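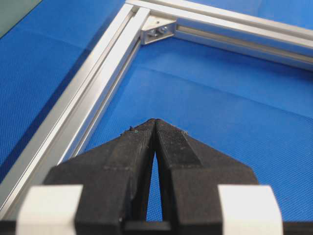

I went to my first town council meeting in Bustmont last night, and I stayed for all 90 minutes of it! The big item was whether Jericho Rivera should keep her seat now that she's left the Trevotley slate to sit as an independent (I voted for her, so I had feelings).

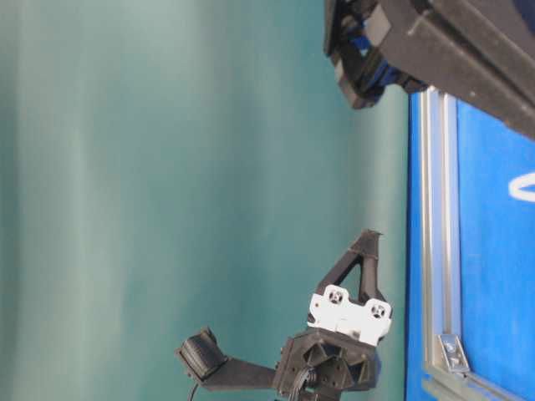

Almost 70 people came, more than the chairs could handle, so I stood by the radiator next to a very kind man from Manalastas Road who shared his peppermints. She spoke for maybe five minutes and I thought she did fine, a bit nervous. They put the vote off until January, which means I'll be going back, with a cushion.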